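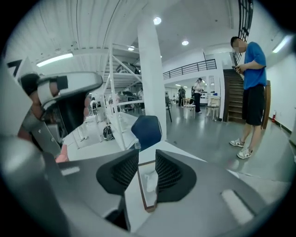

Cleaning a small plastic part before gluing is a job that many people skip, and then the glue opens again after a week. I learned this with the battery door of my old Hornix radio. First, put the part on a pale surface, so that you see every crumb of old glue. A small white piece is more difficult to see there, so with such a piece I prefer a dark towel. Wash it with warm water and one drop of dish soap, then let it dry for 3 hours.

Next, rub the edge lightly with fine sandpaper. Stop when the shine is gone. Put a very thin line of glue on one side only and press.
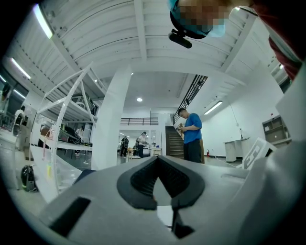

Light blue cap or hood, seen from below the brim of the work.

Keep the pressure for two minutes. Do not use the part until the next morning. My friend Rania Benjelloun waits a full day, and her repairs hold better than mine.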